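Caderno de oficina - ensaios têxteis, panos de limpeza
Maio, entrada 13
Início às 9h40

Continuação do trabalho com os panos laranja do lote Dedico. Na entrada anterior ficou por resolver a questão do vinco: depois da lavagem, o pano dobrado em quatro não volta à mesma geometria e a borda superior levanta. Hoje a ideia era registar o procedimento de dobragem tal como o fazemos, sem ferro e sem prensa, e ver se a variação vem do tecido ou da maneira de dobrar.

Condições: janela fechada, ar condicionado desligado desde as 8h. Humidade não registada, o higrómetro continua sem pilha. Fica a nota para comprar, já é a segunda vez que escrevo isto.

Amostras: panos sem bainha reforçada, etiqueta cortada rente. Identificação com linha de costura no canto, ponto solto, para não alterar a rigidez. A amostra principal de hoje é a 123. A 134 fica de reserva, porque na última lavagem apanhou um fio puxado perto do canto e não quero misturar esse efeito com o da dobra.

Procedimento de partida:
pano aberto sobre a mesa, face com pelo mais curto para baixo;
alisar do centro para fora, duas passagens, sem esticar;
primeira dobra ao meio, lado esquerdo sobre o direito;
segunda dobra ao meio, de baixo para cima;
repouso de 2 minutos antes de medir.

A mesa branca continua a ser a melhor superfície que temos para isto. A bancada do fundo tem mais atrito e o pano agarra a meio do alisamento, o que mete uma onda permanente no lado que se move por último. Na branca o tecido desliza, mas em contrapartida desloca-se inteiro se a dobra for feita com pressa. Convém limpar antes de cada série. No lado direito do tampo há uma quantidade de pequenos pontos escuros que ainda não sei se são cotão, pó ou resíduo de outra coisa. Não limpei antes da primeira dobra e devia ter limpado.

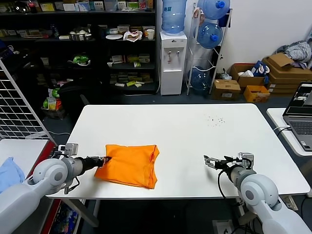

Dobrado, o pano fica aproximadamente quadrado e as bordas ligeiramente amarrotadas. Para uso corrente chega. Para medir, não chega: a régua encosta a uma borda que não é recta e a leitura depende do ponto onde se apoia. Proposta para a próxima série: medir pela diagonal e não pelo lado. A diagonal é menos sensível à ondulação da borda e dá para fazer com a fita flexível.

Sobre o local. A estante preta está outra vez cheia de caixas e embalagens e deixou de haver prateleira livre para o repouso das amostras. O prato branco e o copo de papel não pertencem ali, vão para a copa. O saco branco amarrotado ao lado do prato fica por identificar - não deito nada fora sem perguntar. Gostava de recuperar a prateleira do meio inteira, com os panos deitados e separados por papel manteiga. Empilhados uns sobre os outros, os de baixo ganham um vinco que não é do ensaio.

As caixas de cartão no chão, perto do suporte dos garrafões, também têm de sair. Uma delas está aberta, com um saco azul e coisas brancas dentro; verificar se é material da encomenda Flalludier ou sobras da mudança. Os cartões espalmados podem ir para reciclagem, mas antes tirar a pilha de tecido cinzento que lhes puseram em cima. Se for o cinzento da Gavalov, interessa guardar: é mais pesado do que o laranja e serviria de comparação para o ensaio da dobra simples.

Nota à parte sobre a água: decidir se a lavagem das próximas amostras se faz com água da rede ou de garrafão. A da rede aqui é dura e suspeito que contribui para a rigidez que notamos depois de secar. Três lavagens com cada uma bastariam para ver se há diferença. Não misturar os dois grupos no mesmo estendal.

10h50, segunda parte. Mudança de abordagem: deixar o pano assentar por si, sem alisar, e observar onde se formam as cristas. O raciocínio é simples. Se o tecido tem memória da lavagem, as cristas devem aparecer mais ou menos no mesmo sítio de ensaio para ensaio. Se não tem, a distribuição deve ser irregular e a culpa é da mão.

Regras para esta parte: largar o pano sempre da mesma altura, um palmo acima do tampo; não tocar depois de largar; desenhar o contorno em papel antes de qualquer correcção. O desenho não precisa de ser bonito, precisa de ter os cantos marcados e a direcção da crista principal com uma seta.
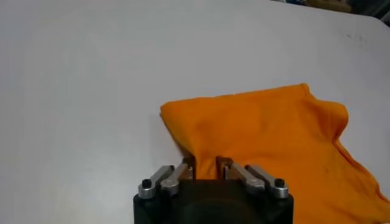
Crista em diagonal, com a borda superior levantada e arredondada, e uma dobra que sobe e forma uma bossa. O lado direito cai em pregas soltas, sobrepostas. O canto esquerdo acaba em ponta suave. A bossa é o que interessa: é ali que a segunda dobra falha quando se tenta fechar o quadrado, porque há tecido a mais de um lado e ele tem de ir para algum sítio. Alisar por cima não resolve, só empurra o excesso para a borda.

Hipóteses, por ordem de simplicidade:
a) corte fora de esquadria. Verificar com esquadro grande sobre pano molhado e esticado. É a verificação mais rápida e já devia estar feita.
b) encolhimento desigual entre trama e teia. Exige amostra nova do mesmo lote, medida antes e depois.
c) tensão da costura do canto onde está a linha de identificação. Pouco provável, o ponto é solto, mas custa pouco tirar a linha e repetir.

Fica combinado começar pela a).

Alteração ao procedimento: inverter a ordem das dobras, primeiro de baixo para cima e depois esquerda sobre direita. Se o excesso mudar de lado com a ordem, é da mão. Se ficar no mesmo canto, é do pano. Anotar sempre a orientação da linha de identificação em relação à borda da mesa, coisa que na entrada anterior ficou por escrever e que obriga agora a repetir a série toda.

A folha de cálculo Guo ainda tem a coluna "lado" e falta criar a coluna "diagonal". Não apagar a antiga, passar só para o fim.

Por fazer:
pilha para o higrómetro
papel manteiga, rolo largo
limpar o tampo antes de cada série, pano seco e depois húmido
levar prato e copo para a copa
abrir a questão das caixas com quem as lá deixou
esquadro grande, está na sala ao lado

Paragem às 12h15. A 134 continua por abrir, dentro do envelope.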